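Wukum Tabletop Pushing Kit: Notes for Unit 2
Handout revised 2019-12-19

The kit is sold by Parolance as an add-on for a small industrial arm. It replaces the gripper with a single rigid finger. The arm can push an object but cannot pick it up, so every task in this unit is planar. Blocks are supplied in several shapes and colors, and the shape matters: a cylinder rolls off the line of push sooner than a cube does.
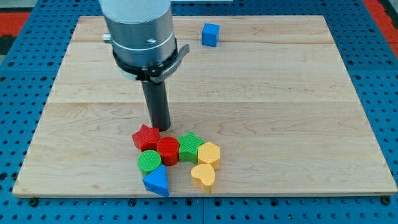

Finger height is set in the Lamen control software. Start 2 mm above the board and keep travel speed at or below 60 mm/s. Above 100 mm/s the blocks overshoot the target — the controller has no model of friction and will not correct for it.

Weak points found in our review:
Block contact is not sensed. A missed push is logged as a completed one.
Tightly grouped blocks move together. Approach from the outside of the group.
The manual gives no procedure for re-zeroing after a finger change. Use the Pathirana lab sheet instead.

Before the next session, read the section on push planning and write out a path that separates one block from a group without moving its neighbors more than needed.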